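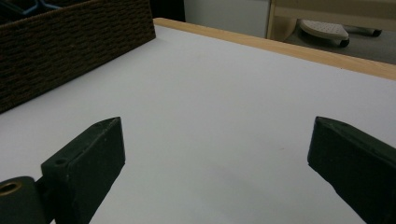
September, dye bench, 4.40pm

Madder pot again. Third go at the Camthorpe fleece, same recipe as last week but with the Boutros powder in place of chopped root. 328 g dry fleece, scoured yesterday, left soaking overnight in plain water with a bit of vinegar (probably needn't have bothered).

Alum from the old tub, nearly out. Somebody order more pls. Cream of tartar fine.

Bath took ages to come up. Thermometer says 80 at the top of the pot and a good deal less at the bottom, so stirred more than I'd like and there's a bit of felting on the tips. Munther says hold it lower and go longer. He's probably right, the orange we got in spring was from a pot that got away from us and went too hot.

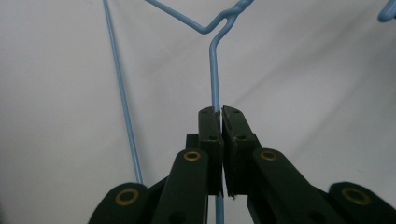 Colour so far: brick, going to rust where it sat against the side. Not the red in the Poston sample book. Their water is much harder than ours, so next pot gets a spoon of chalk before the madder goes in. Write down how much this time!! The last note just says "some chalk" in my writing, no use to anyone.

Novlow skeins (the 5 thin ones) went in for the exhaust bath. Pale peach, quite even, better than expected. Two ties were too tight and have left white bands, redo with looser figure of eights. Might overdye those with weld if there's any left in the freezer. 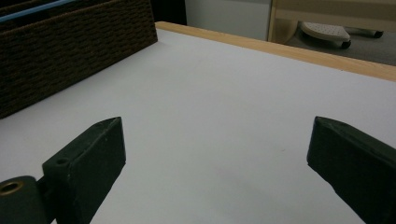
Rinse water ran orange for ages. Left the fleece to cool in the pot after that first lift, lid on, do not tip it out. Munther Daher has the key to the drying shed tomorow, ask him before ten.

To do
- chalk test, small jars, three strengths
- wash fastness on the peach, plain soap
- cut snippets for the book and LABEL them
- find the other scales, these ones drift
- fleece weights for Poston, they want 2000 g dyed in one lot and our big pot won't take it. Two lots and blend on the carder? Ring them.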